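The Case for a Written Bench Rule

Most small automation groups have a safety rule for the arm and no rule for the bench. The arm gets an e-stop, a speed limit and a sign-off sheet. The bench gets whatever was on it last night. I think the second gap costs more, and I think a one-page standard would close it.

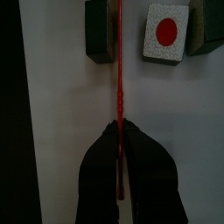
Should a bench rule cover the props as well as the machine? It should, for any prop that a gripper is expected to touch or pass within reach of.

At Talby we wrote ours after a review by So-yul Yoon, who read 100 run logs and found 43 with no record of what had been on the table. Those runs could not be repeated. The published rule has 11 clauses, and the first is the dullest: log every object before motion is enabled.

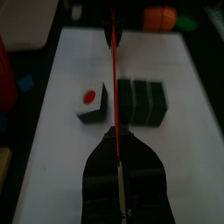 Spacing is the clause people argue with. Sugeng Wijaya wants a fixed minimum gap between props. I would accept a declared gap, even zero, provided it is written down. Three dark green blocks set side by side in a tight row are a fair test layout, but a different test from three blocks spread out, and the log should say which one was run. The Zivell template has no field for this. It should. 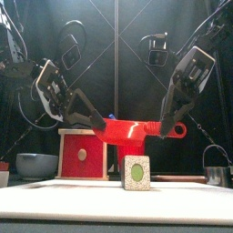
Two-arm work needs its own clause. Our draft treated each arm as a separate station, so a shared load fell under neither checklist. A funnel held at the rim by one gripper and near the base of the handle by the other belongs to both arms, and the stop procedure has to say which one lets go first. We now name a lead arm for each task - left by default. The Pattinasarany notes reach the same result by a longer route.

Cables and power come last in our rule and should probably come first. A lead that crosses the work area is part of the layout and gets an entry like any prop.
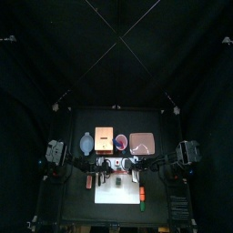 The same goes for anything that supplies the arms. If it sits within reach, it is listed, and its position is checked at the start of each shift. The usual objection is time. Follico keeps 4000 entries in this format and has not dropped a clause yet.

Contact the editor | Copyright Talby | Back to top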